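¿Por qué se borra la pizarra blanca?

Por Azucena Espinoza

¡Hola, curiosos! En la pared de tu clase hay un pequeño misterio. Si escribes con rotulador en una hoja de papel, la tinta se queda ahí para siempre. Si escribes en la pizarra blanca, pasas el borrador y... ¡adiós! ¿Cómo puede ser?

Empecemos por el papel. A simple vista parece liso, pero con un microscopio verías una maraña de fibras, como un plato de espaguetis aplastado. Entre fibra y fibra hay huecos diminutos que se llaman poros. La tinta se cuela por ellos y ya no hay quien la saque.
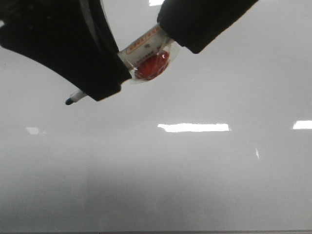 Un objeto pequeño, bien sujeto sobre un fondo gris claro y brillante.

La pizarra es muy distinta. Muchas están hechas de acero cubierto de esmalte, que es una especie de vidrio. Para fabricarlo se mezcla un polvo muy fino, se extiende sobre el metal y se mete en un horno a más de 200 grados (¡muchísimo más, en realidad!) hasta que se funde. Al enfriarse queda una capa tan lisa que casi no tiene poros.
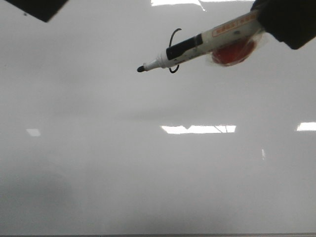 Un rotulador de cuerpo blanco sobre la pizarra.

Ahora, el rotulador. Su tinta lleva tres ingredientes principales: el color, un líquido que se evapora enseguida (muchas veces es alcohol, ¡por eso huele!) y una sustancia resbaladiza. Cuando el líquido se marcha volando por el aire, el color se queda encima de la pizarra como una piel finísima, y la parte resbaladiza impide que se agarre. ¡Por eso basta un trapo seco!

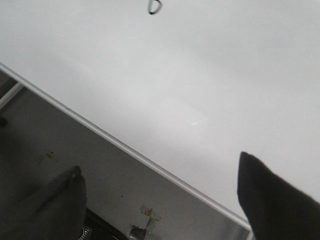

Una superficie blanca y lisa refleja la luz.

¿Y si alguien se equivoca y usa un rotulador permanente? ¡Que no cunda el pánico! Pídele a una persona mayor que te ayude con este truco: repasa la raya con rotulador de pizarra, espera 9 segundos y frota. El líquido de la tinta nueva ablanda la vieja y las dos se van juntas.
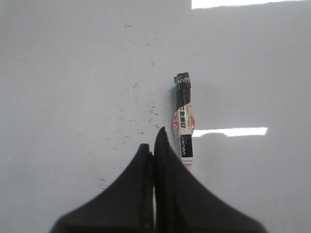 Otra cosa que puedes probar en casa es dibujar con rotulador de pizarra en un plato de cerámica, un azulejo y un cartón. Antes de borrar, apunta en tu cuaderno cuál crees que quedará limpio. Después frota los tres con el mismo trapo y compara. ¿Acertaste?

Palabras nuevas
Poro: hueco muy pequeño.
Esmalte: capa de vidrio que cubre un metal o una cerámica.
Evaporarse: pasar de líquido a gas.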